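Ground Rules for the Picking Cell

At Plitel's shop in Lornport, the rules for running a robot arm fit on two sheets of paper. Sanaa Samir wrote the first version in May, after a long week of test runs that could not be compared with each other. One operator had slowed the arm down. Another had moved the bin and left no note of it.

"We had plenty of results and no idea what they meant," she says.

The first sheet covers people. Hands stay out of the bin while the arm has power to move. Whoever starts a run says so out loud and stays within reach of the stop button until it ends. Anyone who walks away ends the run, even if the arm is doing fine. New operators work beside an experienced one for 22 runs before they get their own login.

The second sheet covers the setup, and it is the one people argue over. The bin gets clamped to the table before the first pick of the day, and the clamps are checked again after lunch. Cables at the wrist need enough slack for the joint to turn, but a loop must never hang low enough to catch on the bin wall. Blocks go in as a jumble. Laying them out in neat rows makes the job too easy and the score too high. 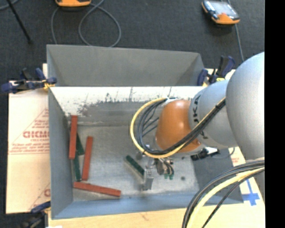 What Counts as a Pick

Khadija Morsy runs the scoring. Her rule is that a block counts when it has been lifted clear of the walls and held for 2 seconds. Touching it does not count, and neither does dragging it up the side. If the block drops early, the operator logs a miss and leaves it where it fell -- no nudging it back toward the middle.

Every stop goes in the log too, along with the reason. Morsy read through 560 entries this spring and found 13 with the reason left blank. Those runs were thrown out, including a few good ones.

"People were annoyed," she says. "But they fill in the box now."

A sister shop at Porora has asked for a copy of both sheets. Samir sent them with one change already penciled in: the clamp check will move from after lunch to every change of operator.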